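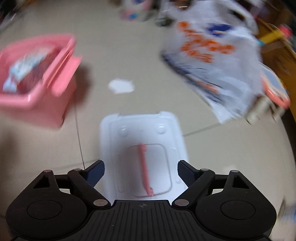
白盖子，中间躺着那根珊瑚粉色的小条。

Tratura 带盖收纳盒，用了小半年，来交作业

这盒子是一月份搬家的时候买的，129 一套，当时纯粹是被颜色骗进去的（珊瑚粉配白，谁顶得住啊！）。下单之前我翻了好几页评论，不是“很好”就是“物流快”，一句有用的都没有，所以这篇我尽量写细一点，给还在犹豫的朋友看看。

先说盖子。白色塑料，圆角，长方形，中间有一块圆角的面板，外面围着一圈细细的浅灰色凹槽。我最喜欢的就是这块面板，平时随手搁点小零碎，剪刀啊皮筋啊，开盒子之前抓走就行。靠边的地方有几个圆圆的小凸起，我刚开始老觉得硌手，过了一个星期就完全没感觉了。

缺点也在盖子上。白的，真的不耐脏！我家厨房和阳台之间就隔一道推拉门，放三天上面就是一层灰，凹槽里尤其难弄，湿巾擦不到底，得拿旧牙刷顺着刷一圈。要是你家有小孩爱拿油乎乎的手到处摸，我建议直接看别的颜色。

再说那根粉色小条，细细的，两头都有小突起，一头还要厚一些。它特别容易丢。我已经在沙发底下捞过它两次了，现在学乖了，盒子一拿下来就把它平放在盖子中间，收完东西再一起归位。客服 Kulsoom 人倒是很好，我问能不能单买备用的，她说可以补发一根，邮费自理。我没要，就为一根小条出邮费，心里过不去。

容量嘛，我买的是大号，塞了冬天的围巾帽子，还有一堆舍不得扔的充电线，盖子照样扣得上。我拎着它上过三楼，中途没散架，手也没勒红。不过别往里装书，我试过一次，底下明显往外鼓，吓得我赶紧分成两盒。

顺便和 Trasetti 家的比一下，因为好几个人私信问我。Trasetti 那款我之前用了两年，料子厚实得多，摔过也没事，但颜色就那几种灰，盖子还特别紧，每次开都像在拔河。我朋友 Yolanda 两种都有，她坚定站 Trasetti，说我这是花钱买颜值。嗯，她说得对，可我每天看着高兴呀！

价格上 129 不算便宜，打折的时候能减 32，想买的可以等一等。小号单买是 60，我觉得不太划算，装袜子还行，装别的就有点尴尬了。

清洗的话，我是整个丢进浴缸拿温水冲，水温 40 度，加一点洗洁精，擦干以后在瓷砖地上摊开晾。别拿钢丝球，我手欠蹭过一下盒子的边角，到现在还有一小片毛毛的。

打分：颜色五星，盖子四星（扣在难擦的凹槽上），那根小条三星，总体四星吧。会不会回购？小号不会，大号等打折我可能还会再拿一个，换季的被套现在还堆在椅子上呢。

2021-06-27 补充：评论区问能不能叠着放的，两个叠起来没问题，三个我没试过，家里就两个。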